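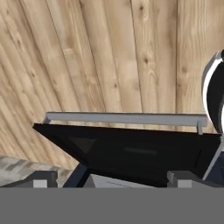
Let People Fix the Things They Own

By Chenxi Yao
March 24, 2023

Print | E-mail | 14 comments

In February the heating element in my oven quit. The oven is a Lidik, seven years old, and until then it had given me no trouble. I called the store in Mostyn where I bought it and was told the part could only be ordered by an approved technician. The nearest approved technician was booked for five weeks. The visit would cost $140 before any work was done, and the visit fee would not count toward the repair.

I asked whether I could buy the part myself. I am not a trained electrician, but I have changed an oven element before, in an older stove that belonged to my mother. It took one screwdriver and half an hour with the breaker off. The man on the phone was polite. He said the part was not sold to the public. He then told me about a sale on new ovens.

I don't blame him. He was reading what was on his screen, and he probably gets the same call several times a day. But the rule he was reading is a bad one, and I think the state should change it. A company that sells a household appliance should have to sell the parts for it, at a fair price, to anyone who owns one, and should have to hand over the repair manual as well. The duty should last as long as the machine can reasonably be expected to last.

Most people I talk to think this is already the law. They assume that if you own a thing you can get the pieces of it. For a lot of things that is still true. I can walk into the hardware store in Florkwood and buy a toilet flapper, a faucet cartridge, a lawn mower belt or a storm door closer. Toilets are not simple because the people who make them are generous. The parts are standard, they have been standard for a long time, and so there is a market for them. Any store can stock them and any person can put them in.

Appliances used to be closer to that than they are now. My mother's stove had a wiring diagram folded up in a paper sleeve behind the kick panel. The dryer had one taped inside the back. If you lost the diagram, the parts counter would copy theirs for you. The parts counter in Mostyn closed when the man who ran it retired, and the building is a nail salon. When I asked his son why he hadn't taken it over, he said that by the end they could get parts for the old machines but not for the new ones, and there were fewer old machines every year.

I want to go through the arguments against a repair law, as they are not all foolish.

The first is safety. Ovens carry 240 volts. Gas ranges carry gas. A person who doesn't know what he is doing can hurt himself or burn the house down. This is true, and it is also true of water heaters, light fixtures, car brakes, chain saws and ladders, all of which can be bought by any adult with money. We handle the danger in those cases with instructions and warnings and, for some jobs, permits. We don't handle it by refusing to sell brake pads. If a particular job really is too dangerous for an owner – the sealed part of a refrigerator, say, where a license is needed to handle the refrigerant – the law can leave that job out. A heating element held in by two screws does not belong on the same list.

It is also worth asking what people do when they can't get the right part. They buy a wrong one from a seller overseas with no name and no address. They bend a bracket until it fits. They go on using the oven with a door that won't close all the way, or they heat up everything on a hot plate for five weeks. I did the last of these. None of it is safer than selling me the part.

The second argument is that companies have designs to protect. I have some sympathy here. A company that spends money working out how to build a better washer shouldn't have to mail its drawings to its rivals. But a repair manual is not a set of factory drawings. It says which panel comes off first and what reading you should get on a meter. A rival can learn all of that by buying the washer. The approved technicians already have the manual, and there are a great many of them, working for a great many different shops. Whatever secret is in there has been out for a while.

The third argument is cost. Keeping parts on a shelf for years takes warehouse space and people, and the price of that will land on the buyer. I expect this is partly right. A new oven might cost a little more. Against that I would put the price of the second oven, the one you buy years early when the first can't be fixed. For a family that buys appliances new and has room on a credit card, that is an annoyance. For people who rent, or who buy used, or who have one bad month after another, it means a loan at the appliance store with a rate nobody should sign for. I would take the slightly higher price.

There is a fourth argument that I hear less from companies than from neighbors, and it is that people don't want to fix things anyway. They're busy and a new one is nicer. Fine. Nothing in a repair law makes anyone pick up a screwdriver. Most of the work would still be done by people who do it for a living. The difference is that you could call whichever one you liked. The woman two streets over from me who fixes washers and dryers out of a van would be able to order from the same catalog as the approved shop, and the approved shop might find that it could get to you in less than five weeks.

That point matters more in a town like ours than in a city. A city has several approved shops for every brand. We have one shop for some brands and none for others. Flinex, which makes the washer in my basement, has no approved technician in the county. When the pump goes, someone will drive in from fifty miles away and I will pay for the drive both ways. The woman with the van could have done it on her lunch break. She tells me she turns down Flinex jobs every week. She doesn't want to open up a machine she can't get parts for.

I went to the county landfill office to ask what happens to the appliances that get thrown out. The clerk looked it up for me. The transfer station took in 2,503 large appliances last year. No one keeps track of what was wrong with them, and I won't pretend to know. Some were surely worn out. But I have stood at that station with a truckload of brush and seen ranges go by with clean tops and good doors, and the men who work there say the same thing. They are not allowed to set anything aside. It all goes in the metal pile.

A workable law would not have to be long. The bill that stalled in the state house last session was twenty pages, and most of that was definitions. I would ask for four things in it. Parts should be sold to owners and independent shops at the price the approved shops pay, plus shipping. Manuals and diagrams should be free to read online. The company should keep this up for at least ten years after it stops making the model. And a part should not need a company code typed in before the machine will accept it, because that kind of lock would make the other three worth nothing.

The last one is where the fight will be. More appliances now have a control board that checks what is plugged into it. Companies say this protects the customer from bad parts. It may, now and then. It also means that a perfectly good board out of one washer won't run in another of the same model until someone from the company gives permission. I don't think a company should be able to sell me a machine and hold on to the permission.

I would also like to see the expected life of the parts supply printed on the tag in the store, next to the energy use. We have gotten used to comparing the yellow labels. A line reading "parts available until" and a year would take up very little room, and I would pay attention to it. I think a lot of people would. If two ovens are $20 apart and one of them can be repaired through my retirement, I know which one goes in the truck.

As for my own oven, the technician came at the end of the five weeks. He was a pleasant man who had driven a long way. He turned off the breaker, took out two screws, slid out the old element, slid in the new one and put the screws back. He was in my kitchen for twenty minutes, and part of that was filling out the form. The bill was $262. I asked what the element cost his shop, and he said he wasn't supposed to tell me, and then he looked at the invoice and turned it so that I could read it. It was $31.

The bill is expected to be filed again this session. Both of our representatives have said they are undecided. Their office numbers are on the county website, and the staff do write down the calls.

Chenxi Yao lives in Florkwood and writes on household and consumer matters.

Share this column: 38 shares
Print | E-mail

Recent Opinion
Mostyn needs its late bus back
The library should stop charging for holds
Letters: Readers on the Florkwood bridge closing
Why I gave up on the self-checkout
A second look at the school lunch contract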